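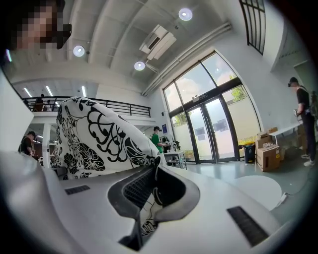 *Attachment A: Hand-held gripper with patterned fabric, main hall.*

**Minutes, Equipment Review Group, Ostthorpe site, 11/10/23**

Present: Toshiko Kikuchi (chair), Khalil Semaan, Kanako Hattori, Ignacio Tejada (minutes)
Apologies: Kenta Kobori

**1. Previous minutes**

Accepted. Khalil asked that the line about Trarnix being "keen to work with us" be struck out, as it came from their brochure. Agreed.

**2. Trarnix gripper kit**

Toshiko summarised the offer: 4 hand-held grippers on a twelve-month licence, with the recording software and access to the vendor's training service. The vendor says a folding routine can be taught to an arm from 2000 recorded demonstrations. Khalil asked which fabrics that figure was based on. The quote doesn't say, and neither did the sales rep when Kanako rang.

Kanako noted that our stock runs from stiff canvas to very light printed cotton and she would not expect one number to cover both. She also wanted to know who does the demonstrations. Under the quote we do, on our own wages, and the labour appears nowhere in the costing. Toshiko said this should have been caught in May, when the first version came in.

Discussion of Attachment A. Ignacio thought it a fair picture of the tool with cloth in it. Khalil said picking up a piece of fabric was never the part he doubted; he wants to see a square fold, with the corners matched, done by the arm with no one touching it. Kanako asked whether the rubber lining around the opening can be replaced on site or has to go back to the vendor. Not known.

Data ownership: clause 5 lets Trarnix keep recordings for "product improvement". Kanako objected, as people in the hall can end up in the recordings. Toshiko agreed the clause can't stand as written.

Ignacio put the case for a short paid trial. Khalil would support one only if the fee comes off the licence. No decision to purchase.

**3. Dotton alternative**

Kenta's written note was tabled. Dotton is cheaper but the software is sold separately and the support desk is overseas. Khalil called it the same promise in a different colour. Held over until Kenta can speak to it.

**4. Actions**

- Kanako: ask Trarnix for fabric types, lining replacement and a revised clause 5, all in writing.
- Khalil: draft a pass/fail test for folding.
- Ignacio: cost the demonstration hours.
- Kenta: ring Sugiyama about their experience with either kit.

Next meeting when the Trarnix reply is in.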